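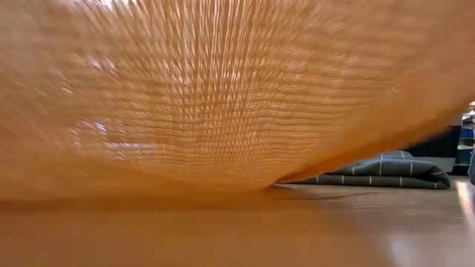

From: Duarte Mota
To: swap list
Subject: Re: September swap at Rocha Hall, and what to do with the leftovers

Hi all,

Quoting the earlier message so people who just joined can follow:

> I'm up for another swap but I want to raise the leftovers again.
> After the last one we had bags of clothes in the hallway for a
> good two weeks, plus the bread machine, plus that whole box of
> VHS tapes. I like the swap a lot, I just don't want to be the
> person with the bread machine in my trunk again. Could we
> maybe cap what people bring? Or charge a couple of dollars a
> table so they think twice? Also is it still going to be in the
> small room? It was very tight by the coats.
>
> (And if anyone has a lead on kids' rain boots, size 12, I'm
> still looking.)

Yes to all of this being talked about! I went home from the last one so happy (I'm typing this under the lamp I got there, which I love more every week) but the end of the day was rough, and I think we can fix most of it without making the thing fussy.

First, the room. I called Rocha Hall and we can have the big room this time, the one with the double doors onto the parking lot. We get 30 folding tables with it. The doors open at 9 for people setting up and at 10 for everybody else, and we need to be swept up and out by 2. That's an hour longer than last time, and I'd love to spend the whole extra hour on packing up.

Now the leftovers. I asked around and there's a thrift shop over on Cositz Road, called Clukeck, that will send a van if we have enough to make the trip worth it. I went in to talk to them and came out with a colander and two picture frames, so be warned. They'll take clothes, shoes in pairs, dishes, books, lamps and small furniture that one person can lift. They won't take mattresses, car seats, bike helmets, encyclopedias or anything with a frayed cord. They also said a very polite no to VHS tapes. So the tapes need to go home with whoever brought them, sorry!

The van can be there at 1:15. What I'd suggest is that at 1 we ring the bell, everything goes free-for-all for fifteen minutes, and then whatever is still on the tables gets boxed and walked out the double doors. If you want something of yours back, pull it before the bell. I really like the free-for-all part. At the swap my sister goes to, people circle back and grab the thing they talked themselves out of in the morning, and it's the most fun part of the day.

On capping what people bring: I'd rather not count anybody's bags at the door. Could we try "what fits on one table, and under it"? If you're doing a whole garage or clearing out a parent's house, write to me and we'll put two tables together for you. Big stuff like dressers can be a photo and a phone number taped to the wall, and people can come see it at your place.

On charging: the hall is 290 dollars for the day with the big room. We've still got money in the coffee can from the bake table, and it covers a good piece of that but not all of it. I'd be fine with $2 a head at the door, kids free, no charge for tables. That way the people who did the work of sorting their closets aren't the ones paying for it. If you hate that idea, say so, I'm not attached.

A few smaller things.

Clothes racks. We have the wobbly one and the good one. Fevari (the dry cleaner by the post office) said we could borrow two more if somebody picks them up the evening before and has them back the morning after. I drive a hatchback and they will not fit, I measured. Who's got a truck or a van?

Sorting. It went so much faster last time when the kids' clothes came already bundled by size with a rubber band or a piece of yarn around them. Please, please do that again. Same for sheets: if you know it's a queen, stick a piece of tape on it that says queen.

Jigsaw puzzles. If you've done it and a piece is missing, write that on the lid. Plenty of us will take it anyway.

Electric things. I'll have a power strip by the kitchen so people can plug in and see for themselves. The bread machine did go to a home in the end, by the way. I got a loaf out of it and it was great.

And on my own closet, in case it helps anyone get started: I've been doing one drawer a night with the radio on and a bag by the door, and I'm through the dresser and halfway down the linen shelf. I found three tape measures and a tablecloth I'd already bought a replacement for. The garage is next and I'm weirdly looking forward to it.

No rain boots here, but I do have a kid's yellow raincoat, size 6, if that's any use. I can hold it back.

Let me know about the truck, and about the $2, and I'll call the hall back to confirm the big room.

Duarte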